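Endano 182 dust collector, after one season in a small blast shop
===

*Review by Ho-yin Tu, 10 April 2022*

I run a small blasting and painting shop in Flalldale. We clean gates, truck parts, pump housings and sometimes old radiators. In August we replaced our old bag filter with the Endano 182, a cartridge dust collector which connects to a blast room or to a large cabinet. I bought it with my own money from Tsikata, the dealer for our region. English is not my first language, so please excuse me if some sentence is stiff.

**Delivery and setup**

The unit came on one pallet, with the legs and the dust drum packed separately. Two of us put it together in one day. The manual is good about the wiring and poor about the ducts. It shows only a straight duct, and almost no shop has a straight duct. I called Tsikata and they sent me a better drawing the next morning.

You need dry compressed air for the cleaning pulses. If your air has oil or water in it, install a separator before you install anything else. We had one already, a Zillex, and I moved it closer to the collector.

**Daily work**

Visibility in the blast room is much better than before. With the old bag filter my operator had to stop and wait until he could see the part again. Now he stops only to turn the part or to change the nozzle. With garnet the air stays clear. With cheap slag it gets a little gray after a long session, but he can still see the edge of his work.

The pulse cleaning can run by timer or by pressure difference. I recommend pressure difference. On the timer it pulses also when the filters are clean, and this uses air and wears the cartridges. I set the start point a bit lower than the manual says and I have been satisfied with it.
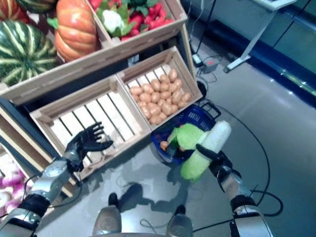
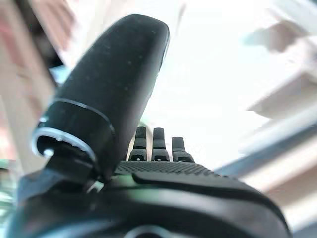 Noise is acceptable. The fan has a low tone which you forget after some minutes, but the pulse valves make a sharp crack. A person who works at the bench near the unit will not like it. We moved our bench to the other wall.

**Filters and dust drum**

There are four cartridges, and you take them out from the front with a cam handle. This is the best part of the design. With the old machine I had to climb on top and lift everything up, and the dust fell on my neck. Now I pull the cartridge toward me into a plastic bag and close the bag.

The drum under the hopper has a lever clamp. The gasket on my drum did not seal well, and I found a fine line of dust on the floor under it. Tsikata sent a new gasket for free, but it was the same type and leaked in the same place. I put a softer foam strip there and the leak stopped. For a machine at this price I should not have to do this.

**Cost**

I paid 4,000 dollars for the collector, and then 900 for ducts, a blast gate and the electrician. A spare set of cartridges is not included. Ask for the price of the set before you sign, and ask also how long the delivery takes. I waited five weeks for mine.

**What I would change**

The pressure gauge is mounted on the back, where I have to walk around the hopper to read it. I do not understand this choice. The control box has a small display which shows the same value, but in bright light it is difficult to read. The paint on the legs is thin and already has chips from the pallet jack.

**Who should buy it**

It fits a shop with one blast room or one big cabinet and one operator. If you have two people blasting at the same time, look at the next size. If you blast lead paint, talk first with your local inspector about the filter class, as the standard cartridges may not be enough for you.

I give it four stars. I took one star away for the gasket, and I will write again when the first set of cartridges is finished.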